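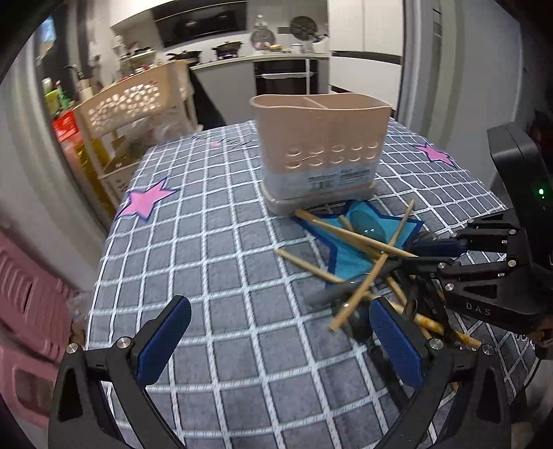

Project report: why people keep calling the Wirnondale help desk twice

For my project this term I picked the student help desk in Wirnondale, mostly because I'd called it myself in June and ended up on hold through my whole lunch. They use a ticket system called Flanska, and they let me have a big export with the names stripped out (thank you!).

The export had 3,744 tickets in it. I threw out duplicates and anything with no closing note, and that left 2,658. Then I read the first 1,000 of those by hand, which took way longer than I'd planned - I was still at it past midnight most of that week.

I sorted repeat calls into 4 groups: password resets, printing, Wiriya logins, and everything else. Printing was the biggest, and that surprised me a lot. Most of those callers had been told to "try again later" and the ticket was closed right there. No wonder they called back!

My one real mistake was the survey. I sent it out on a Wednesday, the same day the Zakgate campus sent theirs, and I think people mixed them up. I left those answers out of my results.

Next term I'd like to rewrite the printing replies and pull a fresh export to compare.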